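Home | About us | Courses | Fees | Find us | Contact

About the Ornholm Bookkeeping School 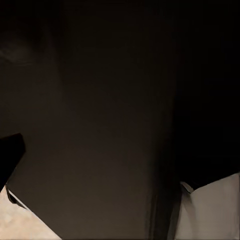 Abdelkrim Tahiri wrote to us before he enrolled and asked why a bookkeeping school should need an About page at all, when all he wanted to know was whether he'd be able to do a bank reconciliation by the end of it. He also said that every school he'd looked at claimed to be passionate, and he couldn't see what passion had to do with ledgers.

We've rewritten this page twice with his letter on the desk. He's right about most of it. So what follows is an attempt to say what we do, what it costs you in time, and where we think you should be careful, including with us.

What we teach

Ornholm teaches bookkeeping to adults. Most of our students run a small business, work in somebody else's, or have been handed the books at a club or a family firm and would like to stop guessing. The main course runs for 12 weeks, one evening a week, and covers invoices, receipts, payroll basics, sales tax, bank reconciliation and the year-end handover to an accountant. We start with paper. Students complain about this and some of them keep complaining right to the end. We still do it, having watched too many people learn where to click in a program without learning what the click did to the accounts.

After the fourth week we move to software. For years that meant Tawfik, and then a version of Tawfik that hid half of its own reports, and now it means Cluvent, which has faults of its own. The bank feed guesses at categories and guesses with great confidence. We spend a whole evening on undoing what it has guessed. If you already use something else at work, bring it along and we'll help where we can, though we can't promise the tutor will have seen it before.

There is no exam. We used to have one. People crammed for it, passed it, and rang us in January asking how to close off the year. In its place you now keep a full set of books for a made-up hardware shop called Iltura, with missing receipts, a cheque that bounces and an owner who pays for his groceries out of the till. A tutor goes through them with you at the end. It takes an hour and it can be uncomfortable.

What we don't claim

We don't claim you'll get a job. Schools that print placement rates rarely tell you who was counted, and we haven't found an honest way to do it ourselves. We did write to past students last year and got 243 replies. Plenty of them were working in bookkeeping, but people who are pleased with how things went are more likely to answer a letter, so please don't read much into it. We certainly wouldn't put it on a bus shelter.

We don't claim the certificate opens doors, either. It says that you came and did the work. Some employers care about that and some have never heard of us. If you need a formal qualification to register as an agent or to lodge returns for other people, this isn't it, and you should check the rules where you live before you pay anyone for anything.

We're also wary of the word "accelerated". A competing course offers the same topics in a weekend. It may suit someone who's done it all before and needs a refresher. For a beginner we have our doubts. Double entry tends to make sense on a Thursday, so to speak, and stop making sense by the following one, and the gap between classes is where you find out.

How we started

The school began in a rented room over a tile shop, with one tutor and a photocopier that jammed on anything thicker than newsprint. The plan was a single short course for market stallholders who kept their takings in envelopes. They turned out to be quite good at keeping track of money and quite bad at explaining it to the tax office, and the course was built around that. A lot of it has survived. The envelope exercise is still in week two.

We grew, then we grew too much. At one point there were classes in places none of us could get to easily, taught from slides that hadn't been checked, and the complaints were fair. We cut back to one site and have stayed there. There are now 5 tutors, all of whom keep books for real clients during the day, which means that now and then one of them is late and in a bad mood in the last week of a quarter.

Class sizes and fees

Classes are small enough that the tutor will look at your work every week. If too few people enrol we cancel and refund the lot – we don't shuffle you into a different course and call it a favour. Fees are on the Fees page, with the textbook included. The software licence isn't included after the course finishes, and we'd rather you knew that before you start.

You can sit in on a first class without paying. Please do. Bring a question you already know the answer to and see how the tutor handles it.

What to ask any school, ours included

Ask who'll be teaching and whether they still do the work. Ask to see a piece of marked student work with the name taken off. Ask what happens if you miss almost 4 weeks through illness, since the brochure won't cover it. (Here, you can repeat the missed evenings in the next intake at no charge, if there's a seat.) And be suspicious of testimonials. We've left them off this page, but the comments are open below and we only remove spam.

Page last reviewed 3/11/20

Comments

MargD: Did the course two intakes ago. The paper weeks are as dull as they say. I did catch my supplier billing me twice for freight though, so I'll let them have that one.

tillandtray: You say no placement rates, but then you mention the replies from past students anyway. Bit cheeky.

Ornholm office: Fair comment. We went back and forth on it. The tutors voted to leave it in with the warning attached.

P. from the bakery: Is the parking any better? Last time I drove past the lane was full by six.

Ornholm office: No, it's the same. Try the street behind the library.

Contact the office | Privacy | © Ornholm Bookkeeping School | Back to top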